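Testers wanted for a paid review of the Darkunden two-arm simulator kit

We are looking for two people to spend a month finding out if this thing is worth the money. Darkunden sells it as a training package: a simulated robot, a table, some objects, and a promise that what you teach the arms on screen will carry over to real ones. We have heard that promise before. Our readers keep asking about it, so we bought a license and now we need people who will poke at it without being polite.

The work is mostly pick-and-place. You steer both hands, record your attempts, and write down what went wrong. A can and a ball on a bare table may sound easy. Try it before you say so.
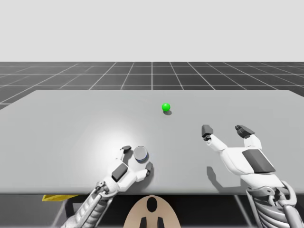

Orysia Ivanyshyn
Reviews desk, Skorkport

What we want from you: 23 recorded sessions and a plain written log. You do not need a robotics degree. You do need a decent computer, patience with menus, and some history of returning things that didn't do what the box said. If you have worked for Darkunden or sell their kits, please don't apply.

The brochure says a beginner can be "productive in an afternoon." I would like to know what productive means. I would also like to know how the grip behaves on something round, how far the shadows help you judge distance,

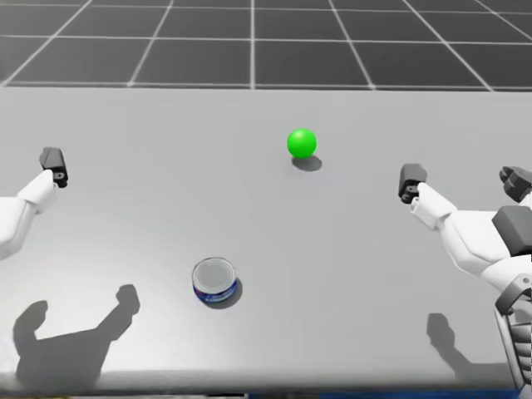 and if the contact between finger and object feels like anything you would trust. Conall Buckley tried the demo in November and came away unconvinced, but he is one person and he dislikes most software. We want a second and third opinion that owe nothing to his.

Pay is $700 per tester, half at the start and half when the log is in. You get paid the same if you love it or hate it. Darkunden does not see your log before we publish and has no say in who we pick. 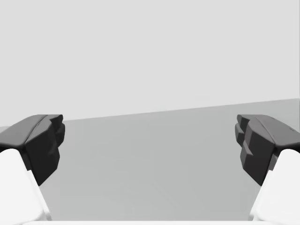 Close view of the gripper fingers, open, in the simulator.

To apply, send Chaminda Navaratnam at the reviews desk no more than 100 words on the last product that let you down and how you found out. No résumés, please. Remote is fine. Applications close 2026-01-23.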